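How to coil a power strip cable without fighting it later
Posted by Romana Kuruc, 4/9/23

I've read a lot of advice on cable storage and most of it wants to sell you something. Lasteo will post you a set of coloured sleeves. I bought them, and they're in a drawer. What follows needs a flat table and one hook-and-loop tie, and I'd be suspicious of any method that asks for more.

Unplug everything first. Lay the whole length out on a table and let it fall into whatever curves it likes. Look for tight bends, and run your fingers along the grey covering for nicks. If you find one, stop there and replace the lot. Tape is not a repair, whatever the bloke at the hardware store reckons.
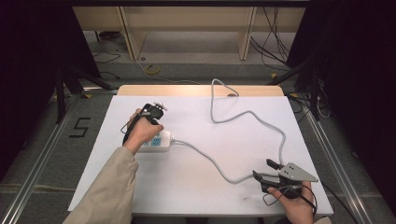

Grey cable lying in curves on a pale work surface.
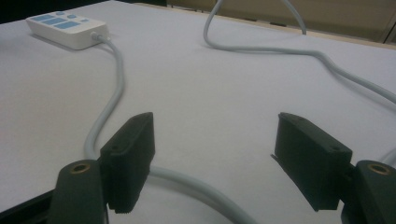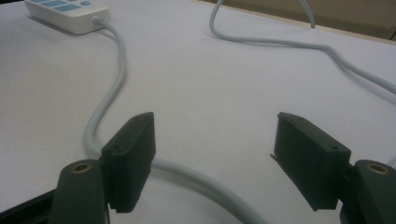

Does the over-under method really matter for a cable this short?
Less than its fans claim. Plain loops are fine for a household lead, provided you let the cable roll between your fingers as you go and don't force each turn flat.

Start coiling from the heavy end. Make each loop a bit wider than a dinner plate and let the next one settle beside it. Some guides say to wrap the cable around your elbow. I don't, as it puts a twist in every turn and you'll be undoing those twists next November when the Christmas lights come out.

Put the tie on loosely. Never wind the cable around the strip itself, however tidy it looks, as that bends it hard right where it leaves the casing.

Labels are optional. Gunārs Juška swears by them. I've yet to be convinced.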